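Murkov at the Joswood, second night

4 March 2018

I went to the second performance of "Murkov" at the Joswood on Friday. The first night was sold out, and reviews of it were already up by the time I sat down, so I will keep the plot short and spend the space on how the thing is put together.

The play has two actors and runs 70 minutes with no interval. Marti is a translator who has rented out her late father's flat. Berkano is the tenant. He has found a box of letters in the wall and wants to know what they say. She reads them aloud to him, translating as she goes, and by the third letter it is clear to us that she is changing them. It is not clear to him until much later, and the script handles that gap well.

Rochelle Tomoana wrote it and also directs. I normally prefer to see those jobs split. A writer tends to protect lines that a director would cut, and there is at least one speech here, the one about the train timetable, that should go. Otherwise she is strict with her own material. Scenes end on an action, usually a small one, and the next begins without a blackout. The actors carry the props on and off themselves.

The Joswood seats 124 in its current layout, with the audience on two sides. This causes trouble for a play built on reading. Whoever holds the letter has to face someone, and half the house gets the back of a head. Tomoana solves it by moving the reader a quarter turn at each new page. It looks mechanical for the first few minutes and then it stops being noticeable. I was in the second row on the east side and lost only a handful of words, most of them Berkano's.
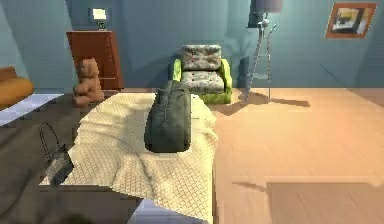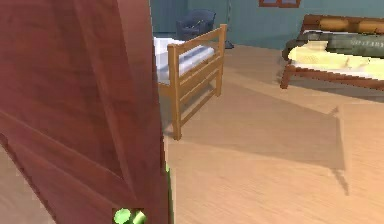 Sound is less successful. There is a low hum under the letter scenes, meant as the building's boiler, and it comes from a single speaker on the west side. From my seat it read as a fault in the system. A second speaker at lower volume would fix this. The lighting is plain: one warm state for the present, one cooler state for the letters, and a slow fade between them. The last fade takes close to two minutes and is the best cue in the show.

On the acting. Marti is the harder part — she has to read a false text as though it were a real one, and let us hear the joins. The tell is a short breath before each invented sentence. It is consistent, and once you have it you can follow the true letters underneath. Berkano has less to do until the final scene, where he repeats one letter back to her from memory, word for word. That takes five minutes and was done without a slip.

The program says the first draft was read in August under a different title, with a third character, the landlord's agent. Two lines about "the agent" remain and now refer to nothing. They could be cut tonight.

One practical note. The Joswood has moved its entrance to the side street, and the old doors are locked. The sign is small. Latecomers are not admitted, and on Friday at least four people were still outside when the play began — I passed them on the way out, waiting to ask for a refund.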